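Home | Modules | Timetable | Workshop Handouts | Staff | Contact

Workshop Practice, Level 4
Handout 2: Rectangular frames in slotted aluminium profile
Module leader: Halina Tomaszewski
Workshop supervisor: Damian Kurek

1. Purpose

This handout supports the second practical session, held in March in the Flivham workshop. Students are required to read it beforehand and to bring a copy to the bench. The frame assembled in this session will be used again when panels and cable runs are introduced, and should be built to a standard that allows further work.

2. Terms

Profile (also called extrusion): a length of aluminium with one or more slots running along it. The slot receives the fixings.

Butt joint: a joint in which the end of one bar is set against the side or end of another. It has little stiffness until a bracket is fitted.

Gusset: a triangular bracket placed in the inside angle of a joint. It holds the two bars at a right angle and resists racking, the tendency of a rectangle to lean into a parallelogram.

3. The bench

Frames are laid flat on a soft covering during assembly. Aluminium marks easily, and swarf left under a bar will scratch it. Coverings are to be shaken out at the end of every session and returned to the Borkowska store. 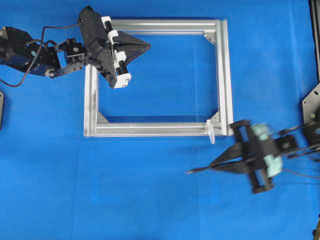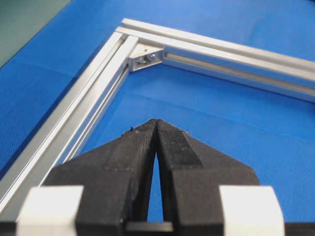
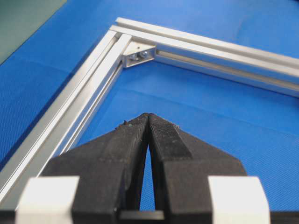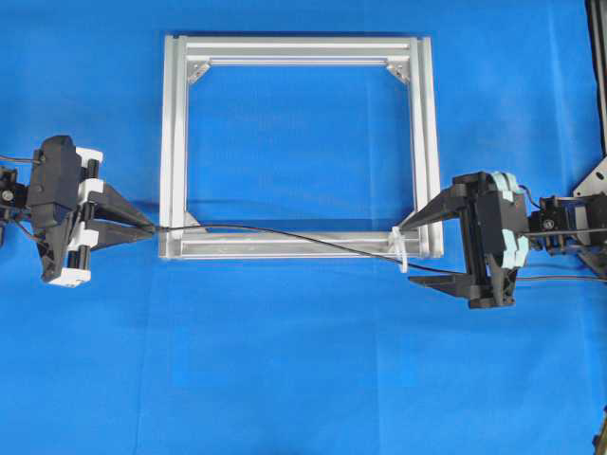 Fig. 1. Slotted aluminium profile joined at right angles, on a blue covering.

4. Order of work

Check the cut ends of all 4 bars for burrs and remove any found. Lay out the rectangle and confirm that opposite sides are equal in length. Place a bracket in each inside corner and enter the bolts by hand, one into each bar. No bolt is to be tightened at this stage.

Measure both diagonals. Where they differ, press gently on the corners at the ends of the longer diagonal and measure again. For the standard student frame the diagonal is 691 mm. Once the two readings agree, tighten the bolts in turn, working from corner to corner, and take a final reading. Tightening one corner fully before the others is the most frequent cause of a frame that will not lie flat.

5. Cables and ties

Cables are secured to the frame with plastic ties passed round the bar. A tie should grip without pinching the sheath. Tails are left in place until the run has been inspected by Mr Kurek, after which they are trimmed flush.

6. Assessment

The completed frame and the written record together carry 56 marks. Records are to be handed to Kazimiera Mazurek in the module office. Students who miss the session should write to Lech Zawadzka to arrange another bench time.

Further reading: Faller workshop notes, section 2.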